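Torulberg's fruit cell gets a new set of fingertips

Last updated: June 13, 2022

The handling cell at Torulberg is picking again after a stoppage that lasted longer than the repair did. The repair took 70 minutes. Finding the right screwdriver took most of the morning.

Technician Afaf Qaisi had both fingertip pads off the gripper and replaced them with a softer set from Sabbagh, the supplier the lab swore off last year and has now unsworn. The old pads had done 539 grips by the log, which Elie Zein keeps by hand and defends against all software.

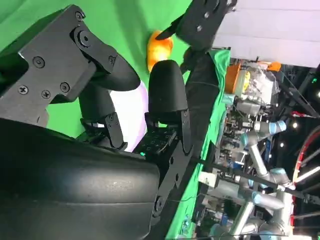
The finger linkages were the slower part. Each pivot has to be snug enough to stop the fingers wandering and free enough to let them close, and the manual's advice on this is "tighten suitably." Qaisi went with her own wrist, then ran 100 empty cycles while Henok Woldemariam listened for clicking. He reported one click. It was his pen.

The wrist camera was recalibrated afterward, a job the group had scheduled for July and had been looking forward to not doing.

Grip force now starts at the lowest setting and goes up in 5 steps, a rule brought in after an afternoon with some ripe plums that Zein declines to discuss. Qaisi wants the pivots checked weekly. The checklist is taped to the cabinet, next to the previous checklist.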